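FST 3123 Food Packaging Materials
Unit 18: Paper Cups and Metal Cans
Reading: Gallagher course pack, pp. 64-71

1. Paperboard cups

A paper cup is made from two blanks: a sidewall and a bottom disk. The sidewall is wrapped around a tapered mandrel and sealed along one vertical seam. The bottom disk is set in and its skirt is folded under the sidewall. The top edge is then curled outward to form the rim.

The rim carries most of the hoop stiffness. An uncurled cup of the same board ovalizes under light finger pressure. The taper allows nesting, and the wall angle sets the stack height per cup.

Board alone absorbs liquid. Cold drink cups are usually coated on both sides, because condensation wets the outside wall. Hot drink cups need the coating on the inside only.
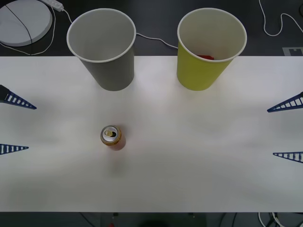 Fig. 18.1. Tapered paper cups with white rolled rims, and a drink can.

2. Two-piece cans

The body is drawn and ironed from a single disk, so there is no side seam. The end is attached by double seaming after filling. Wall thickness is lowest at mid-height and greater near the neck, where the metal must survive necking and flanging.

Internal pressure supports the thin wall of a carbonated product. Still drinks are commonly dosed with liquid nitrogen before closing.

3. Terms to know

Blank, mandrel, skirt, curl, flange, double seam, headspace.

Problem set 18 covers sections 1 and 2. Use the Urnitz data sheet for board stiffness values.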